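Flastard legt Sanierungsprogramm für Trinkwasserleitungen in Foltach vor

Kostenlose Beratung für Eigentümer und Mietparteien, Bauarbeiten in zwei Abschnitten

Foltach, 13. September 2020. Der Wasserversorger Flastard erneuert in den kommenden Jahren große Teile des Leitungsnetzes in der Altstadt von Foltach. Das Programm umfasst 2.653 Hausanschlüsse und wird gemeinsam mit dem Ingenieurbüro Cruickshank umgesetzt. Den Auftrag für die Tiefbauarbeiten hat nach öffentlicher Ausschreibung das Unternehmen Clustcombe erhalten.
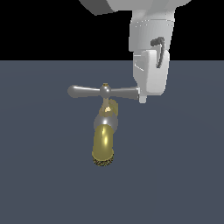
Lesezeit: 2 Minuten

Anlass für das Programm ist der Zustand der Versorgungsleitungen zwischen Marktplatz und Unterem Tor. Ein erheblicher Teil der dort verlegten Rohre stammt aus der ersten Hälfte des vergangenen Jahrhunderts. Bei der jüngsten Netzprüfung wurden an mehr als 204 Stellen Undichtigkeiten oder Korrosionsschäden festgestellt. Die Qualität des Trinkwassers war zu keinem Zeitpunkt beeinträchtigt; sämtliche Proben lagen innerhalb der gesetzlichen Grenzwerte.

Der erste Bauabschnitt betrifft die Gerbergasse, die Obere Mühlstraße und den Kirchgraben. Die Arbeiten werden überwiegend in offener Bauweise ausgeführt. Wo es der Untergrund zulässt, kommt ein Einzugsverfahren zur Anwendung, bei dem das neue Rohr in die bestehende Leitung eingezogen wird. Der Umfang der Aufgrabungen verringert sich dadurch deutlich. Der zweite Abschnitt folgt ab April und schließt die Nebenstraßen bis zum Unteren Tor ein.

Während der Umstellung der einzelnen Hausanschlüsse muss die Wasserzufuhr zeitweise unterbrochen werden. Die Unterbrechung dauert in der Regel höchstens vier Stunden. Flastard kündigt jeden Termin schriftlich durch Aushang im Hauseingang an. Für Arztpraxen, Pflegeeinrichtungen und Gastronomiebetriebe wird auf Anfrage eine Ersatzversorgung über Standrohre eingerichtet.

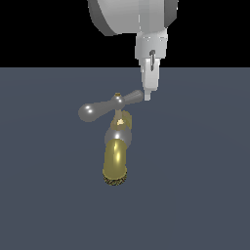
Müssen Eigentümer die Erneuerung ihres Hausanschlusses selbst bezahlen?
Die Kosten für den Anschluss bis einschließlich Wasserzähler trägt Flastard. Arbeiten an der Hausinstallation hinter dem Zähler sind nicht Teil des Programms und gehen zu Lasten der Eigentümer.

Im Zuge der Umstellung empfiehlt das Unternehmen, auch die Hausinstallation durch einen eingetragenen Fachbetrieb prüfen zu lassen. Dies gilt insbesondere für Gebäude, in denen noch Bleileitungen vorhanden sein könnten. Nach der Wiederaufnahme der Versorgung sollten alle Entnahmestellen einige Minuten gespült und vorhandene Strahlregler an den Armaturen gereinigt werden. Vorübergehende Trübungen durch gelöste Ablagerungen oder Lufteinschlüsse sind gesundheitlich unbedenklich. 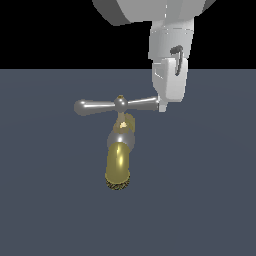

Armatur mit Metallgriff (Computergrafik)

Eine Beratungsstelle im Kundenzentrum am Marktplatz steht allen Anliegern für Fragen zu Bauablauf, Zufahrten und Hausinstallation offen. Dort liegen auch die Lagepläne beider Bauabschnitte zur Einsicht aus. Schriftliche Anfragen nimmt der Kundenservice unter dem Stichwort „Netzerneuerung Altstadt“ entgegen.

Über Flastard
Flastard versorgt Foltach und die angrenzenden Gemeinden mit Trinkwasser und betreibt die zugehörigen Speicher- und Aufbereitungsanlagen.

Pressekontakt
Flastard, Unternehmenskommunikation, Foltach
Abdruck honorarfrei, Belegexemplar erbeten.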